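Geler Robotics Club forum > Sim projects > Can grasp demo, is 149 runs enough? 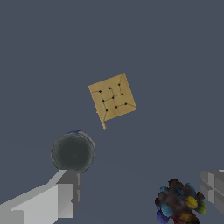 Sim capture: Nilton Alvarado / Geler Robotics Club

nalvarado
Where we are as of Tuesday. Tilted board in the middle, dark can lower left, the lumpy colored thing lower right. Task is to pick up the can and leave the rest alone. We have 149 runs saved and I want to start training before the Berneck meet in April.

drork_fan
149 runs of what, though? If the can starts near the left finger every time, you've taught it to close its hand. I saw a team from Drorkow do that last year and they fell apart the minute somebody moved the cup.

nalvarado
Start positions are random.

drork_fan
Random how? Random inside a two-inch box is what most people mean by it.

pixelmoth
The plain gray table bothers me more. No texture, no seams. Real tables have scratches and glare and somebody's pencil. I'd swap the surface before adding a single run.

rimkute_b
Disagree with moth. Get it working on plain gray first. At Rimkutė we changed tables, lights and objects all in the same week and then had no idea which one broke it. Took 4 meetings to sort out.

pixelmoth
Fine, but then don't call it a can picker at Berneck. Call it a gray table can picker.

nalvarado
I can live with that name. Would 411 runs shut everybody up?

drork_fan
No. Hold some 5 start spots out of training and post the score on those, misses included. I've read enough "it works great" posts on here.

rimkute_b
Agree with drork on that one – and post the seeds too.

nalvarado
OK. Holding out the spots tonight, scores when I have them.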